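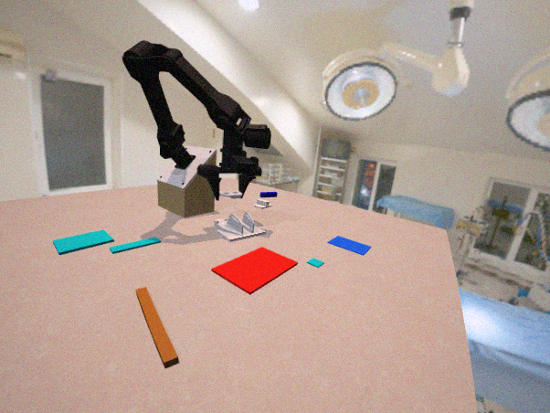 Pre-rental walkthrough, upper unit, Trallstead
Checked by: Fiorella Barbieri
Owner's agent: Thomas Rizzi
Month: April

1. Smoke alarms
Result: FAIL
The listing says every bedroom has one. The back bedroom has a bracket and no alarm. Mr. Rizzi says it was taken down for painting. The ceiling has not been painted.

2. Carbon monoxide alarm
Result: PASS, with doubts
Sounds when the button is pressed. That tests the horn and the battery and tells me very little about the sensor. No date on the back that I could read. Replace it.

3. Outlets near water
Result: FAIL
Kitchen outlet left of the sink did not trip on the test button, tried 4 times. I was told it "usually works."

4. Stair rail
Result: PASS
Solid. Checked top, middle and bottom.

5. Water heater
Result: RECHECK
Hot tap at the tub read 136 degrees after a few minutes, far too hot for a place advertised to families. Agent says the Fagerlund people serviced it over the winter. I asked for the invoice and have not seen one.

6. Bedroom windows
Result: PASS / FAIL
Front opens fully. Back is painted shut — so somebody did paint something.

7. Electrical panel
Result: RECHECK
Labels are in pencil and two of them say "misc." Cover is missing a screw. Clear space in front is supposed to be 30 inches wide and a shelf is in the way.

8. Fire extinguisher
Result: FAIL
Needle in the red. Tag blank.

9. Back porch
Result: NOT ACCEPTED
Agent offered a letter from Ilatbridge saying it holds 200 pounds per post. The letter does not give this address. Two boards flex underfoot.

Do not hand over keys until 1, 3, 5, 6, 8 and 9 are fixed and I have been back to look. Photos sent by phone won't do for the alarm or the outlet.

F.B.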